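Keeping an extension lead on a wooden table without a tangle of adapters?
Posted by Aileen Saludo, 23 January 2025

Hi all! We moved to Brotville in July for my husband's job, and the house came with those big three-hole UK-type outlets. I set up my sewing and laptop things on the old dining table and I'm forever unplugging the wrong thing. Half my chargers are from back home, so there's an adapter on nearly everything. Is it okay to leave the power strip up on the table, and how do you all keep it tidy? I've already spent more than 200 on gadgets, so cheap ideas please.

Debashish Ranasinghe
Just put it on the floor. Works for me.

Canan Ateş
Welcome to Brotville, Aileen! I'd keep yours on the table if you're in and out of it all day (my knees gave up on crawling years ago), only well away from your tea. Check the voltage on your American chargers before anything else. If the small print says 100-240V you're fine with a plain adapter, but a sewing machine that only says 120V needs a proper transformer, and please don't guess at that one.

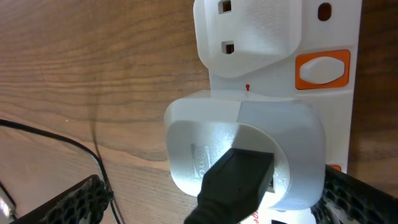
My own strip lives on the table too, and I went without a tidy system for ages. What finally helped was buying one with a switch beside the socket, so I can turn off one thing and leave the rest alone. The bright orange surround on mine is easy to find even when I'm half asleep! Adapters are bulky blocks, so try them in different spots before you decide where everything goes, and let the cords all head off the same way. A bit of masking tape with a name on each plug does the rest, and it costs next to nothing. Let us know how the sewing machine gets on.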